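Ditatside Tray Rule Kit, second edition
Sold by Kulel. Reviewed for our equipment pages by Liam Marsden.

Item 3849. A 58-page binder and 20 wall cards for small cells where a gripper arm handles paper and trays on a shared table. The seller calls it a "complete safety standard." It's a set of house rules, and you should buy it as that or leave it alone.

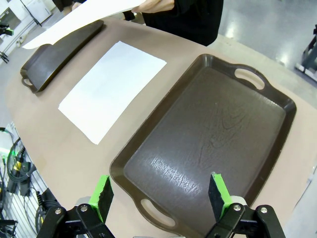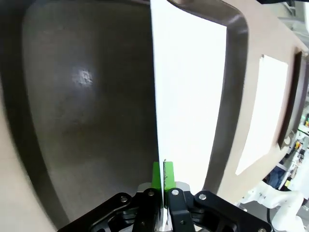
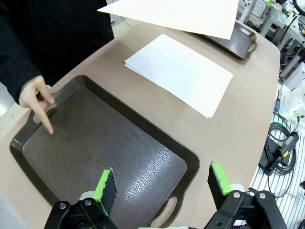 Paper and trays on one table, with green-padded fingers doing the gripping.

What the cards cover

Hands near the tray. Card 4 says a person may point at or touch a tray only when the arm is in a hold state. Fine, but the card never says how you're supposed to tell. A parked arm and a paused program look the same from across a table. Write your own line here and name the light or the screen message people should check.

Single sheets. Card 7 wants the sheet gripped by its edge and lifted clear of the tray rim before any sideways travel. Sensible. I'd keep this one as printed.

Pads. Card 9 asks for a pad check "at regular intervals," meaning whatever you like. Foam wears and frays at the edges. Pick a number of shifts and put it on the card in marker.

Loose cables. One sentence on page 29, and it only says to keep them tidy.

What it doesn't do

The binder does not replace a risk assessment of your own cell - the small print on the back cover admits as much. It gives no force limits and no stopping distances. The Wollard binder costs more and at least leaves blank tables for both. Liew sells the cards alone, without the binder, and for most shops that would be plenty.

Kulel says a third edition is due in March with a rewritten Card 4. I'd wait for it.

In the box
Binder, letter size
Wall cards, laminated
Sign-off sheets, one pad
No mounting hardware

Returns accepted if the card pack is unopened.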